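# Stop testing grippers on blocks

Quick one, written between charging cycles, so excuse the state of it.

Every comparison I read this spring used the same objects. Wooden blocks. A mug. Maybe a tennis ball if the author felt daring. And every gripper passed, obviously, because a block wants to be picked up. Flat sides, known width, doesn't sag. You learn that the motor closes. Great. You knew that from the box.

My view, and I'll argue it with anyone - test on clothes first. On a bed, in a normal bedroom with all the normal stuff lying about. If a hand-held gripper can't give you decent folding data it's no use to anyone building for homes, and a block will never tell you.

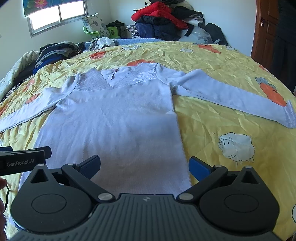
I've had two hand-helds on loan since May, the Tindov and the Memley. Same jaw travel on paper, near enough the same weight. On blocks I couldn't split them, 900 grabs each and the difference was noise. So I moved to tops, trousers, pillowcases, and within one evening they were different machines. Take a long-sleeved knit top with a lacy panel over the chest, smooth fine rib below and lace at the cuff. Three problems in one garment. The rib slides under the pad, the lace snags on it, and a little bow at the neckline is just sitting there waiting to be caught. Lay it on a printed duvet with carrots and sheep all over and the camera has its own bad day, trying to work out where cloth stops and cartoon starts.

Over the whole clothes set the Tindov got 72 per cent clean first pinches, the Memley 77. Not a huge gap. But look at where the misses were. The Tindov missed on cuffs and hems, thin edges, every time I came in shallow. The Memley missed on thick stuff, jumpers mostly, where the tips didn't open wide enough at the angle I wanted. Those are two diffrent faults and you'd fix them two different ways. A block score flattens all that into one number and everyone goes home happy.

People say cloth isn't repeatable. Fine, true. You can't lay a sleeve down the same way twice. But so what? Nor can anyone in a house. I'd take a messy test that tells me something over a tidy one that doesn't. Do more goes. Shuffle the order. Swap grippers halfway so your tired wrist is spread fairly between them (mine goes after the first hour, and yes it shows in the numbers).

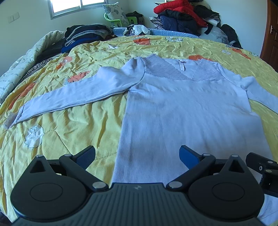
And the wrist thing matters more than the makers let on. Kun, the logging software I use, gives you a jitter trace for each hand. Mine doubles by late afternoon on the Tindov, which is nose-heavy, and hardly shifts on the Memley. Nothing in either spec sheet about balance. Not a word. Jaw force to two decimal places, though.

Pads next. Soft pads are lovely on lace and hopeless after a week of fluff. Wipe them. I didn't for the first few days and had to bin that lot, which hurt. Now it's a wipe every change of garment and the numbers settled down straight away.

Cameras - short version. A wide lens on the wrist is worth having, you want both sleeves in view when you start a fold, and you want the far side of the bed too. But the wider you go the smaller the cuff gets, and the cuff is what you're pinching. I've no clever answer. Brornuna sell a second camera that looks down at the tips only, and I've asked to borrow one. If it's good I'll say so.

What I'd like, from anyone publishing a comparison, is one page on fabric. One thin knit, one thick one, something with lace. Say what it was lying on. Say how the misses happened, not only how many. List the pad state. It's an extra day's work at most and I'd trust the other ten pages a lot more for it.

Memley's going back at the end of the month. I'd buy it over the Tindov if I had to choose tonight, but I'd want wider opening and a strap that doesnt slip. Battery light's gone green, so back to the pillowcases.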